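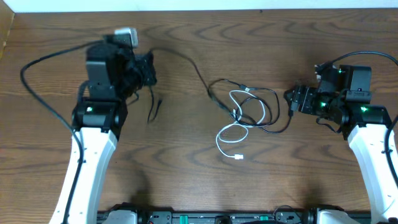
Nusrat Bhuiyan
Writer and weekend furniture fixer

I bought the table for its grain. It's a warm brown with dark wavy lines running along the top, and I'd been looking at plain pale ones for months before it came up at a clearance place in Brarcombe. They wanted $385. Shahnaz Paul came with me and thought it was too dark, but she helped carry it anyway.

The top marks more easily than I expected. I wipe it with a damp cloth, going the same way as the lines, then dry it straight off. Twice a year it gets a coat of oil - the last one was in May - and I leave it overnight with the windows open. 100 mL does the whole top with a bit left over.

Cords are the other thing. They pool in the middle and I still haven't found a clip I like. The colour has deepened a little since I got it, mostly at the window end.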